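The Stekudia blanket mill opens its doors to the public once a year, on a Saturday in May. We had meant to go for several years and kept missing it. This year I put it on the calendar in January, and we drove up to Eten the night before and stayed at the guesthouse by the bus station, which was clean and a little loud.

The mill is on the Obura, downstream from the town, at the end of a road that looks like it is going to stop at a tire shop and then doesn't. There is parking in the yard, but by nine thirty it was full and people were leaving their cars along the fence. Admission was free. You got a sticker with a time on it and waited by the loading dock until your group was called. Ours was the ten o'clock.

## The yard and the wool store

Our guide was Lejla Hodžić, who runs the weaving floor the rest of the year. She started outside with the river. The first building went up here for the water. It turned a wheel, and it was soft enough to wash wool in without using much soap. The wheel is gone. The slot in the wall where the shaft went through has been bricked up in a different color of brick and is easy to find once you've been told about it. The mill still takes water from the Obura for finishing, under a permit, and it goes through settling tanks before it goes back. We walked past the tanks. They are covered.

The wool store is a long, low building with a wooden floor that gives a bit as you walk. Bales come in already scoured now. Until the eighties the washing was done on site, and Lejla said the older neighbors still bring up the smell. She cut open the corner of a bale and let everybody pull a handful out. There were three kinds laid out on sacking: a coarse one from hill sheep, a finer white one, and a gray-brown one that isn't dyed at all and gets used for the mill's plainest blanket. The coarse one was scratchier than I expected and also springier. You could crush it in your fist and it came right back.

A man in our group asked whether the local wool was any good. She said some of it was, and that it depended a lot on what the sheep had been lying in. The mill buys from farms in the district when it can get enough of one grade, and fills in with wool from elsewhere. The label tells you which.

## Carding and spinning

Carding was the loudest room after the looms. They handed out foam earplugs at the door, and I'd say take them. The carding machine is a row of big drums covered in fine wire teeth, and the wool goes in as clumps at one end and comes off the other as a thin web that you can see through. The web gets split into strips and rubbed into soft ropes with no twist. At that point you can pull the rope apart with two fingers. My son did, and was allowed to.

Blending happens before this, in a room the size of a garage where the wool is blown in from above and forms a heap. For a heathered color they blow in layers of different dyed wools and then cut down through the heap from the side, like cake. There wasn't a blend running that day, only the tail end of a green one in the corners.

Spinning is done on a mule, a machine on rails that rolls out across the floor, twisting the yarn as it goes, then rolls back and winds it up. I had read about these and never seen one move. It's slow, and you have to stay behind the yellow line. The operator walks along with it and ties broken ends while it is moving. He didn't look up once. Not all the yarn is made on it. For the striped throws the mill buys yarn from Pluvik, and Lejla was open about this when somebody asked. Their own spinning can't keep up in the fall.

## The weaving floor

This was the part we had come for. I weave a little at home, on a floor loom in what used to be the dining room, and I wanted to see how they handle wide cloth.

First you pass the warping room. The yarn comes off cones on a tall rack called a creel and is wound onto a drum in sections, side by side, until the full width is there. Then the whole thing is run back off onto the beam. The warp on the drum was for a double-bed blanket and had 1065 ends, which I know from the card pinned to it. Pattern number 3951, dark blue with a cream border at either end. A woman was checking the tension with the flat of her hand, and from her face I think she could have done it asleep.

Tying in a new warp is mostly done by a knotting machine that crawls along the width. If the new warp has a different pattern, though, somebody has to thread it by hand, one end at a time through the heddles and then the reed. This takes two people the better part of a day. One sits in front, one behind, and the one behind hands the ends through in order. I asked what happens if there is a mistake in the middle. Lejla said you find out at the first inch of weaving, and you go back to the mistake.

The looms are rapier looms bought secondhand, and there is one old shuttle loom they keep for narrow scarves with a real selvage. They ran the shuttle loom for us for a minute or so. The whole floor shook. On the rapiers the edges are cut, and on a blanket they're then either turned and sewn or bound with tape, so it doesn't matter much. I prefer the selvage. It costs more.

We got a good look at the cloth straight off the loom, and it's disappointing if you don't know what is coming. It is thin and open, a bit greasy from the spinning oil, and you can see daylight between the threads. It looks like sacking.

## Finishing

Finishing is where it turns into a blanket. The cloth is scoured to get the oil out, then fulled, meaning it's run wet through rollers and a narrow box until it shrinks and thickens. They lose a lot of width here. A piece that leaves the loom much wider than any bed comes out the right size. The finisher stops the machine and measures as he goes, and there's a mark in indelible thread at the start of each piece for him to measure from.

After that it is dried on a frame with hooks along both edges, and then raised. Raising used to be done with teasels, and they still have a rack of them on the wall. Now it's wire rollers. One pass gives a light nap, and more passes give you the fluffy kind. Too many and the blanket gets weak. There was a table with the same cloth at each stage, and you could touch all of them. This was the best single thing in the tour, and it had no sign on it. Half our group walked right past.

The last room is mending. Soudabeh Heydari has worked there for nineteen years, and she had a piece pulled over a sloping table with the window behind it. She finds missing threads mostly by feel and puts them back with a needle, following the weave. She let people try on a scrap. I did four threads and got one wrong. She undid it in no time and was nice about it. She told us the dark blues are the hardest and that she saves them for the morning, when the light on that side is better.

## Lunch and the shop

Soup, bread, and an apple cake in the canteen, cash only. The line was long but moved. The shop has seconds on open day, and these are what most people come for. A single blanket with a small flaw was 50, against a good deal more for a perfect one, and I could not find the flaw in ours until we got home. The big ones had gone before noon. If you want a double, do the shop first and the tour second, and ask them to hold the bag for you.

They also sell cones of leftover yarn by weight. It still has the oil in it and needs washing after you weave it. I bought two of the gray-brown and one of the green.

A few practical points. The floors are uneven and there are stairs between carding and weaving, with no elevator. Lejla said the ground-floor rooms can be visited separately if you call ahead. Strollers had to be left at the dock. Small children were fine in our group but didn't last past spinning. The tour took just under two hours and then you could go back around on your own.
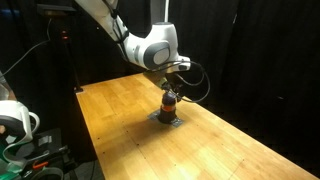
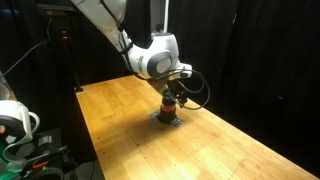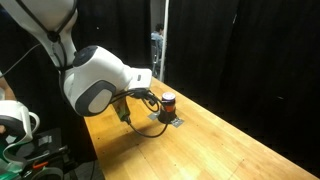
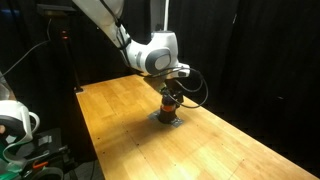 *Eten, June 16, 2025*

I was back in town on other business and stopped at the mill office to pick up a cone of yarn I had put my name down for. The office is open weekdays until four. Lejla came down and we talked for a few minutes. Pattern 3951 is off the loom and through finishing, and she showed me one folded on the shelf. The blue is darker than it looked on the drum, and the border has pulled in nicely.

I've washed our blanket once since May, cool, in a tub, no spinning, dried flat over two racks. It lost a little fluff and kept its size. The flaw is a thick place in one weft thread near the bottom hem.

The two cones of gray-brown are on the loom now. I set them wider than I usually would, going by what I saw there, and it looks like sacking.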